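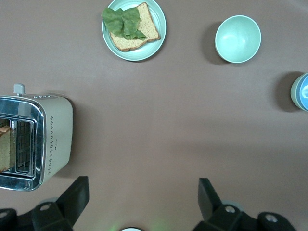
The lunch sandwich, reconsidered (with some reluctance)

Every fall, right when the soup recipes start showing up, somebody sends me an article about how I have been making sandwiches wrong. This year it was three articles and a video. The general claim is that toast is the answer to everything: soggy bread, dull bread, old bread, the low feeling you get at 12:15 on a weekday. I have my doubts, and since Ye-seo Yeon has given me this corner of the newsletter until March, you get to hear them.

Let me start with the lettuce, which is where most of the bad advice lives.

The going theory says that a leaf of lettuce goes straight onto the bread, as a sort of raincoat. It keeps the tomato off the crumb, and the crumb stays dry. I have repeated this one myself. Then I tried it for a week with whole-grain bread, toasted and plain, wrapped in paper and left in my bag until lunch, and I can report that a leaf of lettuce is itself a fairly wet thing. Rinse it, shake it twice over the sink like most of us do, and you have laid a damp cloth on your bread before the tomato even arrives. If the leaf is properly dry, fine, it helps. I mean dry from a towel, both sides, pressed into the folds. Ruffled green leaf is the worst for holding water in its creases and also the only kind I want to eat, so there we are.

What worked better, and I say this knowing how it sounds, was butter. A thin layer all the way to the crust, then the leaf. Mayonnaise does nearly the same job. Hummus does not, whatever the package says.

Now the toast. Wajid Mughal wrote in after the last issue to tell me that he toasts both slices every morning for his packed lunch and that they are "still crisp at noon." I would like to believe him. I asked what he wraps them in and he said foil, straight from the toaster. I tried foil, straight from the toaster, four days running. What I had at noon was bread with the texture of a warm mitten. Steam comes off a hot slice and has to go somewhere, and in foil it goes right back in. Stand the toast on its edge until it has cooled all the way through, then build the sandwich, and you do get something firmer than plain bread. Crisp is a strong word for it.

Khurram Mengal's position is that you should toast one side only, by putting two slices in the same slot so that the inner faces stay soft. He has done this for years. My toaster will not take two slices of anything thicker than supermarket white, and a seeded loaf gets stuck and sheds into the works, so I cannot recommend it unless your slots are wide. Please do not go in after it with a knife. Unplug it, let it cool, turn it over above the sink.

Which brings me to open sandwiches, the other thing I keep being told about. One slice, a leaf, something on top, eat it off a plate. The argument is that you taste the filling more and eat less bread. Less bread was never one of my goals. But I will admit that for lunch at home an open sandwich makes a lot more sense of toast than a packed one does. It goes from the toaster to the plate to you, and nothing has time to go limp. The leaf can hang over the side as much as it likes. A second slice can be coming up while you eat the first, if you are the kind of person who has two, and I am.

A few notes from people who tried this after the October get-together:

Mohsin Memon says to put the lettuce on after the toast has cooled for a minute, or the underside of the leaf goes dark and slippery. He is right. I had been blaming the lettuce.

Naveed Memon says to skip lettuce entirely and use cabbage, shredded, in a small bowl on the side. This is a salad, Naveed.

Ye-seo likes a frozen loaf, sliced before it goes in the freezer, one slice out at a time. I was ready to argue with this and couldn't. Whole-grain bread goes stale fast in my kitchen, and toasting from frozen gave me a better slice than toasting a three-day-old one. Give it a bit longer than you would fresh bread. The button with the snowflake on it, if your toaster has one, does this for you, though on mine I can't tell that it does anything except light up.

As for browning numbers, ignore them. I have owned two toasters, and a 4 on the old one was a 2 on the new one. Nor does the second round behave like the first: the slots are already hot, so the same setting gives you a darker slice. Turn it down a little for round two, or stand there and watch. I stand there and watch.

I was also asked whether the expensive bread is worth it. For a sandwich with a lot going on, I can't taste the difference, and I suspect most people who say they can are reading the bag. For toast with one leaf and some butter, yes, a little. Buy the better loaf if you plan on eating it that way. Otherwise spend the money on a decent tomato, and in that case wait for summer.

Next time I'm supposed to cover pickles. Somebody has already written to say that they improve any sandwich. Send your evidence to Ye-seo by Fri 25 October, and please say what bread you used.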